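Switched the kitchen from paper towels to cloths on 22nd September. A few notes for anyone thinking about it.

We were going through 2 rolls a week. Over a year that's a cupboard full of paper, plus the trips to get it.

Seung-woo Sung talked me into it. He runs the front desk at Ronitz and did the same thing at home last November.

What I learned fast: wash them hot, skip fabric softener. Softener leaves a coating and they stop soaking up water.

Greasy pans are still a problem. I scrape them into the trash first, then wipe.
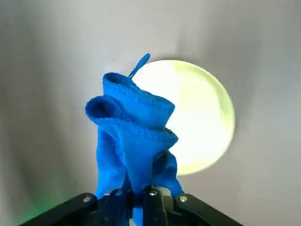
Cost so far is $59, and almost half of that was a second laundry basket. I expect to break even by spring.

One thing I'd change: buy the ones with a loop. Mine dry much faster on a hook than over the faucet.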